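# Clothing Parcels: Questions We Get Asked

These are the questions which come to us most often about the Promham clothing parcels. Please read them before you write to us. If your question is not answered, the address is at the end of the page.

### What is the Promham parcel service?

We receive used clothing, we sort it and fold it, and we send it in cardboard boxes to families who have asked for it. Promham is the name of the service. The sorting is done in Elbridge, and the boxes travel with McAlister, the carrier, who picks up from us and also from the two drop-off points.

### Which clothing can I give?

Everything that a person would still be happy to wear to work, to school or at home. T-shirts, jumpers, trousers, skirts, jackets, pyjamas, children's clothing of every size. Colour does not matter. A faded colour is all right if the fabric is still strong.

We cannot take:

- underwear and socks that have been worn
- anything with mould, or with a strong smell of smoke
- single shoes
- curtains, pillows and carpets
- uniforms with a company name on them

Sheets and towels we take only in October, when we make the winter boxes.

### Must the clothing be washed?

Yes, washed and completely dry. One damp jumper in a closed box can spoil all the other pieces. Please don't use much perfume or fabric softener, as some of the families have small children with sensitive skin.

### Must it be ironed?

No. Folded is enough.

### How should I fold it?

We prefer flat folding to rolling. Lay the garment with the front side down, bring the sleeves to the back, fold the sides to the middle and then fold once or twice from the bottom. A pile of such pieces stays together when it is lifted and goes into the box in one movement. For trousers, put one leg on the other and fold in three.

Thick pieces go to the bottom of the pile and thin ones on the top. If you have straps, belts or cords, please tuck them inside the fold. A loose strap catches on everything.

### May I mix sizes in one pile?

Adult sizes you may mix, we sort them again anyway. Children's clothing please keep apart, with a paper label saying the age. "Girl, 9 years" is a good label. "Small" is not so useful to us.

### May different colours and fabrics be together?

Yes. At the table we make the piles according to the family and the season, so one pile can easily hold yellow, blue and black pieces together. Only new dark jeans should be wrapped in paper, because they can leave colour on light fabric.

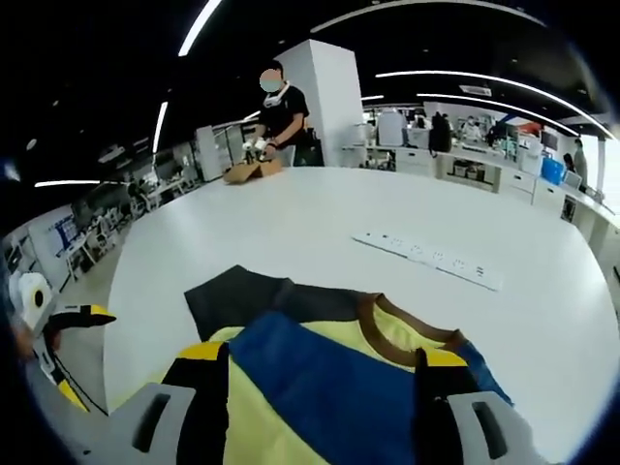 **ELBRIDGE, 13/09/2001** – The answers from this point to the end of the page were revised on the date shown. If you have printed an older copy, please throw it away, as the box sizes and the rule about tape have changed.

### What box should I use?

You can use any clean cardboard box which you can close properly. Boxes from fruit are not suitable, they have holes and the dust comes in. The best are the Handament boxes, which arrive flat and are opened up by hand. We keep them at both drop-off points and you can take as many as you will really fill.

### How do I put a flat box together?

Stand it up and press on two opposite corners until it is square. Fold in the short flaps at the bottom first, then the long ones, and close the middle line with one long piece of tape. Then turn it over. Please do this on a table and not on your knees – the bottom must be pressed flat or it will open later.

We ask now for paper tape only. The plastic tape tears the top layer of the cardboard, and we would like to use each box again.

### How full should the box be?

Full to the top, but you should be able to close the flaps without pushing. When there is a space left, put in a T-shirt or a scarf. Newspaper is not good for this, the ink comes off on the clothing.

### Can I send only one or two pieces?

You can bring them to a drop-off point in a bag and we will add them to a box there. To send a box with the carrier for so little is not sensible.

### What must I write on the outside?

Three things, in large letters and on the side of the box, not on the lid:

1. Adult or child
2. Summer or winter
3. Your postal code

Your name is not needed. If you want a thank-you card from the family, put a small envelope with your address on top of the clothing, inside.

### Does it cost me something?

Giving is free. If you live outside the pick-up area you pay the carriage yourself, and we are sorry about this. We have asked McAlister for a better price and are waiting for the answer.

### How many boxes do you send?

In the autumn some 200 boxes leave Elbridge. In spring it is fewer, and in summer we send almost nothing, so clothing which comes in June may stay on our shelves for a while before it travels.

### I gave something by mistake. Can I have it back?

Write to us the same day if you can. While the box is not closed we can look for the piece, and it helps if you describe the collar, the buttons or the trim. After it is closed and has left, we cannot ask the family to return it. Please check all pockets before you fold! We have found keys, letters and one time a tooth.

### Can I come and help with the folding?

Yes, with pleasure. You do not need experience. Wear comfortable shoes, as the tables are high and you will stand most of the time. Children from 12 years can come with an adult.

### Can a family ask for particular things?

They can tell us sizes and what is most needed, for example winter coats or school clothing. We try to follow this but cannot promise it. The request form is the green one; the white form is for people who give.

### Where do I write?

Promham Clothing Parcels, Elbridge. Please write "Question" on the envelope, otherwise it goes to the tray with the forms and the answer takes longer.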